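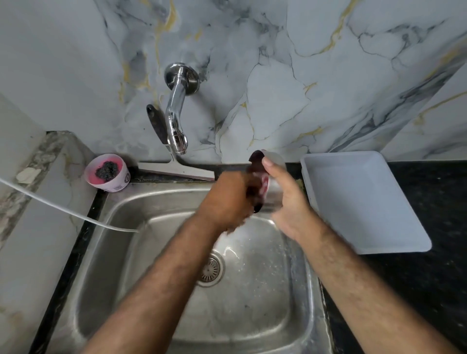
Washing a glass by hand at a steel sink.

Call for participants: hand dishwashing at home

Prenent is recruiting adults who wash dishes by hand at home for a study of cleaning tools and dried drink residue. The study runs through September and is coordinated by Callum Bainbridge.

What is studied
How people remove colored residue from the inside of drinking glasses, which tool they pick up first, and where tools are kept between uses. Steel wool, sponges, brushes and bare hands are all within scope. Please do not buy or replace anything before the study starts.

Who can apply
Applicants must be 18 or older and have a kitchen sink with running hot and cold water. Dishes must be washed by hand on most days. Households that use a dishwasher for everything except glassware are accepted. People with a current skin condition on the hands or a known allergy to dish soap cannot take part.

Tasks
Each participant completes 8 washing sessions at their own sink, 40 minutes each. A session covers drinking glasses, plates and one pot, in any order. After each session, complete the one-page log: tools used, soap used, items washed twice, and any marks left on the glass after drying. Rinse water may be left running or turned off between items; write down which.

Sinks and counters
Single and double basins are both suitable. Steel, enamel and stone composite are accepted. Counters do not need to be cleared. Scrub pads, tubs, trays and squeegees stay where they normally stand.

Payment
600 Sun points after the fourth session and 1000 after the last, redeemable at Utier stores. Partial logs are not paid.

To apply
Send your name, sink type and usual washing time to Callum Bainbridge, Prenent, Clanness office. Put "Glassware" in the subject line.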